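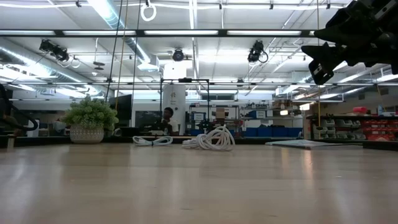
Brine disposal well, Stunbridge Road. Mostel has filed to convert its idle gas well on Stunbridge Road into a disposal well for brine, and most of the evening went to that. The secretary had read the application in full and did not think much of it. The map in it shows the well and the access road but leaves off the creek, and the nearest house is marked as "outbuilding." Members who live out that way said people in Dretasdale have no idea how close the pad is. Two white ropes lay toward the far edge of the long wooden table, one of them in a loose coil, and a member looked at those and asked why we couldn't run rope along the ground from the fence line and let people see the setback for themselves. General agreement that this would do more than another handout. We would need the landowner's permission on the house side, and would stay off the Mostel side altogether. The member who asked will find out.

Minutes of the November meeting. Accepted with one change. The minutes said Mostel "agreed" to share its pressure test results. A member who was on that call said the word used was "consider." Changed to "consider." Nothing has come since.

What Mostel has told us. Their land agent phoned the chair the week before the meeting and went over the company's position. The chair reported it as follows. The well casing is sound. The brine will come only from Mostel's own wells. Truck traffic will be light. The site will be fenced and lit.

Members had questions on each of these. Sound according to which test, and when was it done? The application refers to a test but the page it points to is missing from the copy at the county office. As for the brine being Mostel's own, the draft permit has no wording that would hold them to it, and a commercial operator could buy the well later. "Light" traffic was not defined. The traffic sheet says 20 loads a day at full use. One member thought that was light compared with drilling. Others who remember the drilling did not find this a comfort.

The chair asked that the minutes record that the agent was polite. So recorded.

Water testing. Cao Environmental has offered to do baseline tests on private water wells near the site. The offer is free to the homeowner, and the letter does not say who is paying. The secretary called and was told the funding was "still being worked out with project partners." Asked if Mostel was one of the partners, the person on the phone said they would have to get back to us. They have not.

Long discussion. Some felt a test is a test and any baseline is better than none - if chloride goes up later you need something to compare it with. Others pointed out that the consent form lets Cao keep the results and share them with "interested parties," and says nothing about the homeowner getting the full lab report. It also leaves out barium and strontium, which are things you would look for if you were worried about brine. Agreed that we would not tell anybody to refuse, but we would tell people to ask for three things in writing before signing: the full lab report, the chain of custody sheet, and the name of whoever is paying.

A member has priced an independent lab. It is more than we have in the account for every home on the road. We could pay for 2 of them. No decision on which homes. Held over.

The hearing. The state has set an information session for December 2018 at the Dretasdale fire hall, and the notice calls it a "listening opportunity." It is not a formal hearing and comments made there do not go into the record. The notice says this in small type on the back. Members were annoyed, and the chair agreed, but said we should still go, with the same comments sent in by mail so they count. Speakers will get 2 minutes each. The session ends at 9 whether or not everybody has spoken.

Motion to write and ask for a formal hearing. Moved, seconded, carried. One member abstained, saying the last such letter got a form reply addressed to the wrong township.

Odor log. Four entries since last month, all from the same household. Members were reminded that the log is only useful if people write in it at the time, with the wind direction, and do not fill it in from memory later. Spare sheets are with the secretary.

Other business. The yard signs are back from the printer with "Stunbridge" spelled right this time. Members should take theirs home tonight.

Carried over: lab money, permission for the rope line, missing test page, answer from Cao.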